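周四 下午 三点多开始
记录：本人（遥操作台这边）

接着上午的做。任务还是彩笔，拿笔、对齐、放下，主手带从手，一条一条录。Nyanda那版采集脚本昨晚更新了，启动后夹爪零位偏了一点，重标了两遍才对上。下次开机先标零位，别直接录！

上午的数据先别用，时间戳和关节角对不齐，腕部画面比动作慢半拍。查下来是Codow驱动里缓冲没清，改成每条开始前清空，下午目前没再出现。编号从1,273往后算新的，前面的单独放一个文件夹，谁合并数据集注意一下。

手感：主手扳机太灵，轻轻一捏从手就合到底，笔细，容易一夹就滚。把扳机行程映射改成分段的，前半段慢后半段快，好控制多了。还有就是下降的时候别急，我自己老是在最后一截手抖，录出来的轨迹全是小锯齿，模型会学进去的。宁可慢点。

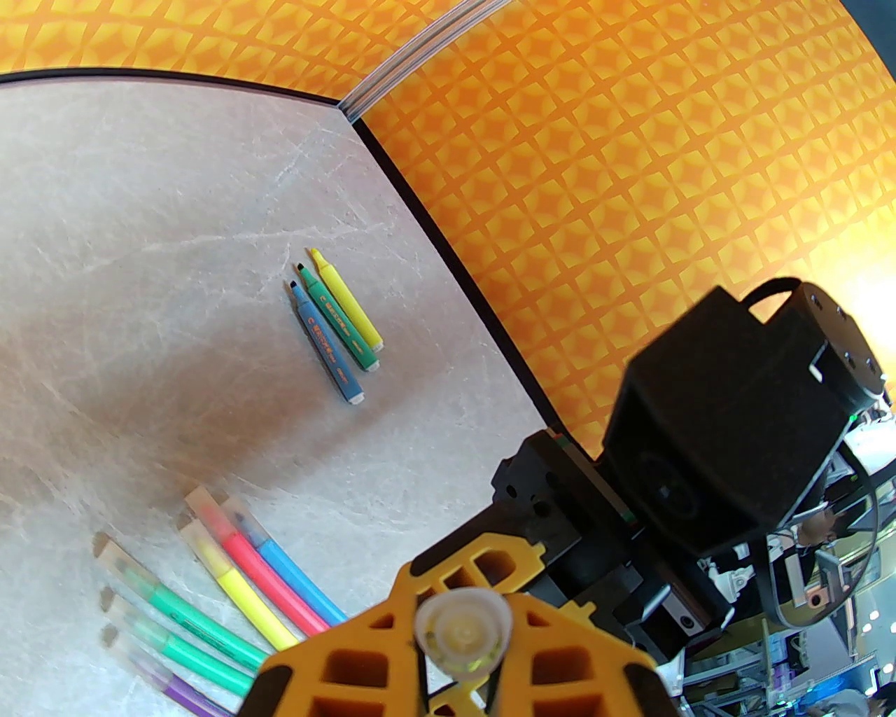
Gisirstead那边看了上一批，回话说抓取前停顿太长，有的条目光悬在上面就占了一小半，策略学完也会悬着不动，问能不能剪掉，或者干脆要求操作员看准了再下，中间不许停。

我的意见是不硬剪，剪了速度会跳。换成录的时候改习惯：先在高处看好角度，手腕转到位，然后一口气下去。试了几条，确实顺，就是废条多了，夹偏就整条重来，不补救。补救动作另外录，标签写recover，别跟正常的混再一起。

手拖示教也试了一下，关掉力矩直接掰着走。轨迹比遥操平滑，可是人手老进画面，腕部相机那路基本没法用。先放着，等Fadever的重力补偿参数调完在说。

待办：
目标还是500条，按现在的速度今天录不完
笔的摆放角度每4条换一次，别老是同一个斜向
扳机映射的参数写进配置，现在还是手改的
电机连着跑久了发烫，录一阵歇一会
主手2号关节有点松，螺丝刀没找到，明早拧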